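Sorting Sweets at Doltby
Britta Rieger on bins, wrappers and a butcher-block table

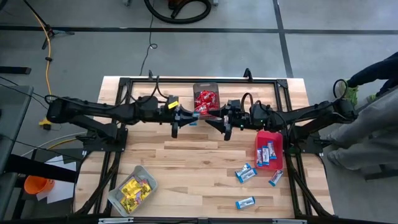

Issue 200, page 5

Britta Rieger has packed candy for the Viravstead shop since it opened, and she still does it by color. Red packets go in one bin, yellow in another, and the blue-and-white bars get a bin to themselves.

"People ask why I don't sort by name," she says. "I know the wrappers by color. I can tell them from across the room, and the names are too small to read from there."

The table is light wood in pale and tan strips. She bought it from Villaseñor, a kitchen supplier that was clearing its showroom, and had it sanded twice. The bins came later. The dark gray one holds the red packets and stays near the top edge. The light gray one, with the yellow packets, sits at the lower left, usually at an angle. "I reach into it from the side. If I set it straight I only turn it again."

The bars are slower work. They go into the red bin one at a time, and until they do they lie on the wood wherever there is space. Packets can be heaped, Rieger says, but she wants the bars lying flat, and she doesn't like to see one bent.

Her busiest month is December, when the shop sends out 600 mixed boxes. The rest of the year is steadier, with most orders going to offices and to the hotel in Triston. Each box gets a handful from every bin and a printed card with the order number. The last one she wrote down before we spoke was 2414.

She has tried deeper bins and went back to these. "With the deep ones you forget what's at the bottom," she says. "I like to see how much is left."

Orders for the summer boxes opened on May 2, 2024, and can be placed at the Doltby counter.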